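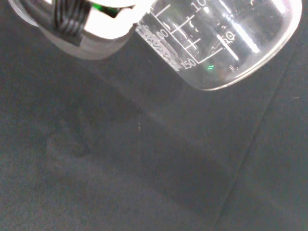

I finally gave in and bought proper lab beakers for the kitchen, and I'm a little embarrassed by how much I love them! They came from Kinness, the surplus place out past the Plarnach turnoff, where they sell old science-room glass by the shelf. I went in for one and came home with a boxful (you know how it goes).

Mostly I use them for salad dressing and coffee. My old plastic measuring cup had lost all its lines in the dishwasher, so I'd been guessing for years, and my vinaigrette tasted different every single time. Now I pour oil up to the line, add the vinegar, whisk it right in the glass and tip it out at the table. The spout on mine drips a bit if you go slow, so be bold about it.

A few of you wrote in asking about sizes. I'd get a 200 ml for dressings and a 100 ml for syrups and such, and skip anything huge unless you make a lot of stock. Wash them by hand with a soft bottle brush, since the printed marks can wear off with scrubby pads. And please don't put a cold one straight under boiling water, even if it says it can take it. I let mine sit out on the counter for 15 minutes first.

Next time: the syrup recipe from the Mosatau potluck, which I've been promising since June. I still have to work out how much ginger went in.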